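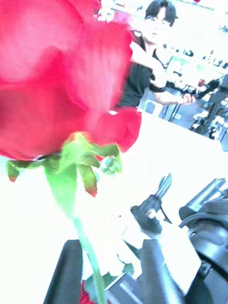 Flulten Horticulture Club – Cut Flower Section

Gallery 6: Red rose, close view

The section keeps a reference gallery of cut stems for members who grade and condition flowers. Entries are filed by bloom color. Notes follow the order used on the Stolla grading sheet: petals, calyx, stem. Wahyudi Wuisan edits the notes and Saodah Wibisono keeps the index.

Entry 91. Large red rose. Petals broad and smooth, deep crimson in the folds and bright pink where the light is strong. One smaller rounded petal projects low on the right.

Calyx green, yellow-green at the center, with pointed sepals bending away from the bloom. The longest hangs down to a reddish-brown tip; another narrows to a vivid red point. Record sepal position before any trimming – it is part of the grade.

Stem slender, curving down and slightly right. On the sheet, enter this as "curved" and leave the length box blank until the stem has been measured on the bench rule.

Corrections to an entry go to Costel Nistor with the entry number. Printed grading sheets are in the Goh cabinet, second drawer.

Last updated: October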